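Skarkdale Makers and Tinkerers
Minutes of the April meeting, 4/16/19
Held at the Orham workshop, Clultorstead, in place of our usual room

I'm taking minutes again, so apologies in advance for the parts where I got distracted and stopped writing. Minutes of the last meeting were approved with one fix: the bill for the bandsaw blades was 200 dollars, and I had written it down as the price of the bandsaw (sorry!).

1. Visit and demonstration
Orham kindly opened up for the evening and showed us the project they call Mollah, which is all about teaching robot arms to handle everyday packages. We got a short talk first, with coffee, and then went through to the work area. The talk was pitched just right for us – plenty on how the recordings get used, very little math. They have 1385 recordings saved so far and 1003 of those have been checked over by a person. The rest are waiting on somebody's free afternoon, which made all of us with half-sorted garages feel at home.

Then the good part. A person sits at the table with a gripper in each hand and does the job the slow, plain way: pick up, move over, set down, start again. I had expected to be bored after five minutes and I was still leaning in at the end of the half hour. Several members asked to try it and were allowed to. My own turn went badly. You squeeze much harder than you need to, and your wrists want to do things the grippers don't.

Questions from the floor:
– Does it matter if you're left-handed? They said no, and that they like having both kinds of people record.
– Can we buy the grippers? Not at present. They may share the drawings later in the year.
– How long is a session? Two hours at most, with breaks, as people get sloppy when they're tired.

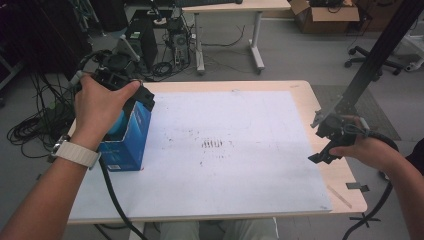
Demonstration at Orham: left gripper on the blue box, right one at the ready.

We thanked our hosts and they said we could come back in the fall. I'm to send a thank-you card and find out if they'd take a group from the Skarkdale middle school.

2. Club business
Kept short as it was getting late. Dues stay as they are. The soldering bench needs a new lamp and we agreed to buy one. Two offers of rides for the swap meet, more wanted – please tell me soon if you have room for a folding table.

3. Any other business
A gray umbrella was left at the March meeting and is still in the cupboard. Somebody asked if we could do a build night on simple grippers with string and hinges, and there was a lot of nodding. It goes on the list for next time.

Next meeting back in our own room, usual hour. Bring your own mug.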